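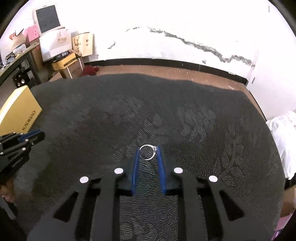
Visit Report: Open Day at the Sterkden Workshop
28 January 2021

I signed up for this visit mostly for the course credit, I'll admit it, and then I ended up missing my bus home and not caring much. Our assignment was to go see a working automation project, talk to the people running it, and write up what we learned. I picked Sterkden, a small outfit that teaches robot arms to handle little fiddly things. My partner on the project, Alaric Baptiste, picked it too, so we went together and split the questions between us.

The first part was a talk. Sterkden started out with vegetable sorting and moved over to small parts last November, when they began a project called Akilico. The idea is that a person does a task many times with a gripper held in the hand, a camera on the gripper records everything, and a computer model learns from the recordings. The person holding the gripper never has to stand next to a real arm. I'd read about this in class but had pictured something way bigger and more expensive, with cables all over!

Then we got to the demonstration, and this was the part I'd been waiting for. The task was rings. The one I got to watch up close was a slim silver-colored ring with a small clear stone in a raised setting, held upright between the two blue pads of the gripper, over a dark cloth. There was a second gripper in play as well, over on the left, because Akilico is meant to cover two-handed jobs like passing something from one side to the other.

I asked why rings, of all things. The answer was that a ring is thin, it's round, it has a hole in it, and one side has a stone that you don't want to squash. So the model has to learn where to grab and which way up the thing is. A block would teach it a lot less. Alaric asked about shiny surfaces (he'd written that one down on the bus, very proud of it) and we were told that reflections do cause trouble for the vision side, and that they record in different rooms and different light on purpose so the model doesn't get used to one look.

Some numbers from my notes. They had 1,211 recordings of the ring task on the day we came. Each person records for 40 minutes and then takes a break, since your wrist gets tired faster than you'd think. A new person needs 60 practice tries before their recordings are kept.

Visitors could have a go, so of course I did. I got 3 tries. On the first one I squeezed too early and pushed the ring flat. The second went better, though I came at it from a bad angle and had to let go. On the third I picked it up and held it there and may have made a small noise — the woman running the table was nice about it. What surprised me was how much I leaned on feeling things with my fingertips, and with the gripper you mostly lose that. You have to watch the tips of the fingers the whole time and move slower than you want to.

Alaric was better at it than me. He says it's from fixing bikes with his uncle at Bañez, the repair shop in his neighborhood.

After the hands-on part we saw a short replay of a recording on a laptop. The software is called Flerkard and it lets you go through a clip and mark the moment the fingers close. Clips where the ring slips aren't thrown out, they get a separate label. I'd like to know more about how those are used, but we ran out of time and the next group was already waiting.

For our own project, Alaric and I want to build a much simpler gripper out of cardboard and string and compare how people do with and without soft pads on the fingers. We've asked Sterkden if we can email them our plan first. They said yes, and to please keep it to one page.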